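Costance kitchen set: README

Hi, and welcome to our folder. I'm Lai-ching Tang, I'm in second year, and I somehow ended up as the person who writes things down for the Costance robotics club. If you've come from the Paltham meet and just want the recordings, skip down to the folder part. If you're new to the club, please read the whole thing once (it's not long, I promise) before you pick up a gripper.

Last updated Mar 3, 2022.

What we're doing

We've got two hand-held grippers with a camera on each, and we use them to do small kitchen and bathroom jobs on a table: picking things up, putting them down in or on other things, moving them from one spot to another. Everything gets recorded. Later on we train a little policy on the recordings and try it on the arm, which we call Nasr because Moataz named it before any of us got a vote. The arm has the same style of fingers as the hand-helds, so what you do with your hand is more or less what the arm will try to copy.

The club entered the tidy-up class at Paltham with this. The rules there are simple: a flat surface, a handful of household objects the judges choose, and a time limit. We came mid-table and we were pretty happy with that! The practice recordings are what's in here.

What's in the folder

There are 733 recordings all up. Of those, 179 have been checked by a second person and are in the folder called checked. The rest are in raw, and raw means raw. Some of those have a false start at the front, or somebody talking the whole way through, or a finger that slowly comes loose.

Each recording has its own subfolder with the video, the finger opening over time, the hand position, and a notes.txt. Please read the notes.txt! Driss wrote most of the early ones and they're short but very useful. "Slipped, regrasped" tells you plenty.

The file called split.csv says which recordings are for training and which are held back. Don't move things between the two. We did that once in October, by accident, and got a wonderful score that meant nothing at all, and then had to own up to it in front of the Kumham team who'd already congratulated us.

How a session goes

Book the bench on the sheet by the door. Wipe it down, tape your paper if you're using any, and put the lights on (both rows, the back row makes more difference than you'd think). Charge the gripper while you're setting up.

Then check the fingers. Squeeze them shut with nothing between them and look along the join. If the pads don't meet, undo the screws a half turn, line them up and tighten again. The pads do wear at the corners. A bit of wear is fine and I wouldn't bother swapping them until the rubber starts lifting off, but write it in the notes either way so we can tell old pads from new ones later.

Do nine goes at one job, then have a break and swap operators. People's hands get lazy after that and the recordings all start to look the same, and what we want is variety. Come in from the left sometimes. Start with the object turned around. Go slowly on one and quickly on the next. If you fumble it, keep going and finish the job, don't stop the recording. Fumbles you recover from are gold for training.

Things we've learned the hard way

Shiny stuff is a pain. Metal picks up highlights from the lights and they slide about as your hand moves, and our first policy seemed to chase them. We tried a cloth underneath, then white paper, and the paper is what we've stuck with for metal things.

Speed matters too. Held close to the camera, anything you whip about turns into a smear of colour. I used to bin those recordings. Now we keep them as long as you can follow the job from start to finish, and put "blurry" in the notes, because the arm's camera will blur as well and it may as well get used to it.

Bright objects are much easier to label. When you're training a new labeller, start them on something yellow.

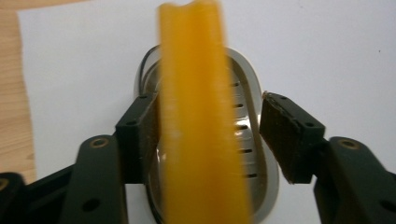 Gheorghița Căpraru: I'd add something about the gap between the fingers. When I was labelling I kept marking "grasped" as soon as one finger touched, and Younes was waiting for both, so our labels disagreed all over the place. Can we pick one rule and put it in here?

Good call, and yes, done. The rule is both fingers touching, and if you can't tell, label it "unsure". I've gone back over the checked folder with Younes and we relabelled the ones that were off. If you find another, fix it and put your initials in the notes.

Still to do

The position track drifts on six of the raw recordings and we haven't worked out why (my money's on the loose cable, Moataz says it's the software). They're listed in drift.txt, so leave them out of training for now.

We also need more left-handed operators. If that's you, come and find me at the bench!

Using our recordings

Other school and uni clubs are welcome to them. Tell us what you made, and mention the Costance club somewhere in your write-up. If something in the folder is broken, leave a message on the club page and either Driss or I will have a look.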